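Participants wanted: naming objects and giving instructions in simulated rooms

Erov is looking for people to take part in a paid study on how household robots understand spoken and written requests. No technical background is needed. The work is done at home on your own computer, in sessions you book yourself.

About the study

Our group trains robot control software in simulation before any of it goes near a real machine. The software is given a furnished room and a request in ordinary English, and has to work out which object is meant and where it should go. Requests written by engineers tend to sound alike. In our first round the software did well on those and badly on requests from everybody else. The method we are testing, which we call Widano, collects many different wordings for the same task and trains on all of them together.

The first round used 587 rooms and gave us 3686 usable requests. The second round will be larger and will include rooms where two or more objects could fit the same words.

What you will do

You will be shown rendered rooms one at a time. For each room you will:

Write short names for the objects you notice, in whatever words you would use at home.
Write one request for moving an object from one place to another.
Read a request written by another participant and mark the object you think was meant.
Say how sure you are, on a scale we will explain at the start.

If you can't tell what something is, say so. "Not sure, maybe a pen" is a useful answer to us and is recorded as it stands. Please don't zoom in or look things up. The software works from the same rendering and we want to compare like with like.

Sessions are split by room type. Kitchens are full, and we now mostly need people for bedrooms and studies.

Who can apply

You should be 18 or over, read and write English comfortably, and have a laptop or desktop with a screen of ordinary size. Phones and tablets will not work with the Hato viewer. Glasses and contact lenses are fine. If you are colour blind you are welcome to apply, and there is a box for it on the form. People who have worked for Erov or Akinola in the past year can't take part.

Time and payment

Each participant completes 6 sessions of up to 45 minutes, with at least one day between them. Payment is by bank transfer after the third session and again after the last. If you stop early you are paid for the sessions you have finished. Sessions run until the end of August.

A bedroom from the current set, with a book and a toy vehicle on the long table and a round brown object on the bed:
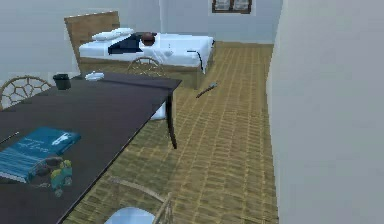 Marion Lamont found the naming part easy and the requests harder: "I kept writing 'put it over there' and then having to go back and say where. By the second session I was writing them the way I'd talk to my grandson."

Requests like her first ones are kept as well. The software is marked on whether it asks for more detail when the wording leaves the place open.

Your data

We store your answers, your age band and your first language. We do not record sound or video. Names and bank details are held separately and deleted once payment has cleared. You can withdraw your answers up to two weeks after your last session.

How to apply

Fill in the short form on the Erov participants page and quote reference 793. You will be sent a practice room to try, which is unpaid and takes a few minutes. We reply to all applicants, including those we can't place.

Posted Apr 5, 2024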